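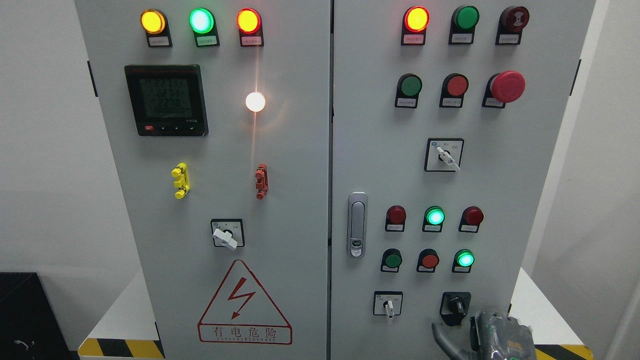

Imogen Catterall replied:
I would ask that the planning group reconsider the proposal to let the Flomness planner issue a switch action on a single reading from the panel state module. The state should be confirmed over several consecutive frames before any motion towards a selector is released. The present draft permits an action on one.

Panel State Reading and Switch Operation, Release 4
Forum: Bedorel Control Software / Perception and Planning
Thread opened July 13, 2019

Wai-kit Lai wrote:
For members who have not read the draft, the change concerns the interface between perception and planning. At present the perception module returns a table of lamp states, selector angles and meter values. The planner checks this table against the conditions for the requested operation and, where they are met, plans the approach of the gripper. The draft removes the waiting period between the two. In replay at Jemville the wait was responsible for most of the idle time in each operation, and the lamp classifier was correct on all but 15 of the 1,315 labelled frames.

Siu-fong Kwan wrote:
I have looked at those 15 frames. The errors are not spread evenly over the panel. Most concern the devices close to the round white lamp on the left door, which is bright enough to throw a vertical streak over the grey paint. The exposure is set for the whole cabinet, so the lit lamps lose their colour at the centre and the green one in the top row comes out nearly white. An average over the whole panel conceals this. I support Imogen's position.

Wai-kit Lai wrote:
The point about the average is accepted. I would note, however, that the white lamp is not a condition for any operation on the right door, and the operations in this release are confined to the right door. A delay on every action is a high price for an error in a region we do not consult.

Ngan-ling Huang wrote:
The two positions can be reconciled if the check is divided. I propose the following order for the planner, to replace section 4 of the draft.

1. Locate both doors and fit the panel map. The seam between the doors and the door handle are to be used as the main references. The labels are not to be used, as the characters cannot be read at the working distance.

2. Read the lamps and selectors named in the operation's conditions, and only those. A lamp is recorded as lit, unlit or uncertain. Uncertain is to be treated as a failed condition.

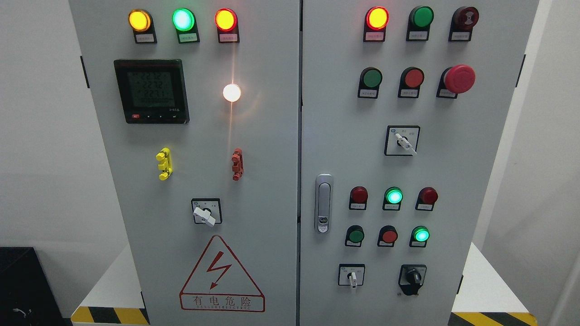

3. Read the meter. The values are written to the log and are not used to permit or refuse an action.

4. Repeat step 2 immediately before contact, with the arm held at the approach pose. If the result differs from the first reading, withdraw and report.

Imogen Catterall wrote:
Steps 1, 2 and 4 are satisfactory to me. Step 3 I cannot agree to without amendment. If the meter is read, a reader of the log will assume that it was checked. Either the value should carry a confidence figure or it should be left out.

Yung-ching Wei wrote:
I maintain the digit reader and would prefer that the meter stay in the log, with the confidence figure attached. The three stacked rows do not hold the same digits from one view to the next, and a strict comparison between readings would therefore fail on a healthy supply. The decimal point is also the weakest part of the reader. It is small on the display and is sometimes lost altogether, in which case the value is ten times too large.
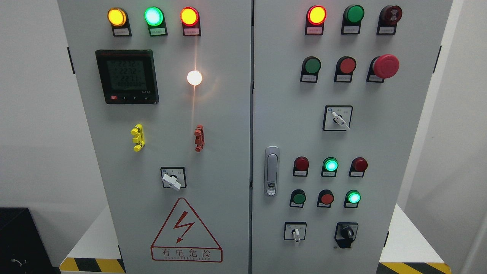
A range check will catch the lost decimal point, and I have added one to the branch. Where a value falls outside the range the reader now returns it as uncertain, in line with Ngan-ling's step 2. It does not attempt to correct the value. The check adds no measurable time.

Siu-fong Kwan wrote:
May I ask how the second reading in step 4 is to be taken? At the approach pose for the lower selectors on the right door, the gripper is itself in view. If it covers a lamp that is among the conditions, the result will be uncertain and the arm will withdraw every time.

Ngan-ling Huang wrote:
The planner holds the gripper model and can project it on to the panel map before it chooses the pose. A pose that hides a required device should be rejected at that stage. I would not wish to see hidden devices carried over from the first reading.

Wai-kit Lai wrote:
I remain of the view that the second reading is more than this release requires, and I ask that my objection be recorded. If it is adopted, I request a limit of 40 ms on the reading itself, with a timeout counted as uncertain. Hsu has the timing script and the replay set can be run against it as it stands.

Imogen Catterall wrote:
The objection is noted in the change record. Section 4 will be redrafted with the four steps, the confidence figure and the time limit. The rejected poses should be logged as well, with the name of the device that was hidden. Yung-ching, please open the merge request for the range check separately, as it does not depend on the rest.

Yung-ching Wei wrote:
It is open. One test fails on the older replay files, where the meter crop was saved at half size. I will exclude those files and list them in the request.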